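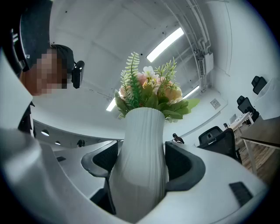 Polari Brings Its Ribbed Vase and Ready-Made Bouquet Collection to Homes and Offices

07/01/2023 – Polari, the small home accents company that has been putting artificial flowers on desks, hall tables and windowsills for 17 years, is delighted to introduce its new Hukon collection, a group of tall white vases and ready-made bouquets meant for people who love the look of fresh flowers but do not always have the time (or the window light, or the memory for watering) to keep them going.

The piece that gave the collection its start is a white vase with wavy vertical ribs, narrow at the neck and fuller through the middle. Founder Roman Czarnecka had been sketching versions of it on the backs of order forms for the better part of two winters, and the team went through 7 rounds of samples before everyone was happy with the neck, which had to be narrow enough to keep the stems together and still let a full bouquet open up nicely over the top.

"I grew up in a house where there was always something on the table, even if it was only a few branches from the yard, and I think a room feels a little more like somebody lives in it when there is," said Czarnecka. "We wanted a vase that would look right on a kitchen table on a holiday and just as right on a plain office table the rest of the year, and I am so pleased with where we ended up."

The bouquet called Peach Morning was arranged by Florencio Salcedo, who has designed for Polari from the beginning and who still puts every first arrangement together by hand. Soft peach and pink roses sit together at the heart of it, with white blooms among them, broad glossy leaves and tall, feathery fern sprigs reaching well above the roses. Salcedo likes his ferns high. "People are shy about height," he said. "They buy a lovely tall vase and then they cut everything down to the same level. Leave the green tall and let it wander a bit, and the roses will look better for it."

Salcedo also encourages customers to set their flowers near a leafy plant, and the heart-shaped leaves in the pairing below are one of his favorite companions for the peach and pink. The low, wide plant fills in the table while the vase gives it some height, and between the two of them a small square table needs very little else.
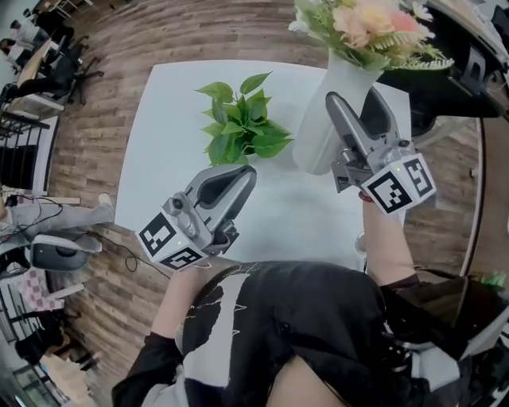 Peach and pink flowers in a tall white vase, with a leafy potted plant alongside on a white square table.

The full Hukon collection is made up of 128 pieces, counting vases, bouquets and single stems, and everything is sold separately so that customers can mix and match as they please – or change things over with the seasons, as many of Polari's longtime customers love to do. Care is simple. A soft dry cloth for the leaves and a quick pass with a hair dryer on its cool setting will keep the petals looking their best.

The collection is available now through Polari and at 255 independent gift and home stores. A group of winter bouquets, in deeper greens and creams, will follow in November.

Store owners who would like a catalog or a sample bouquet are warmly invited to get in touch with Jerome Dalisay in the Polari trade office, who will be glad to talk through sizes, display ideas and opening orders.

Media contact: Osvaldo Assunção, Polari Press Office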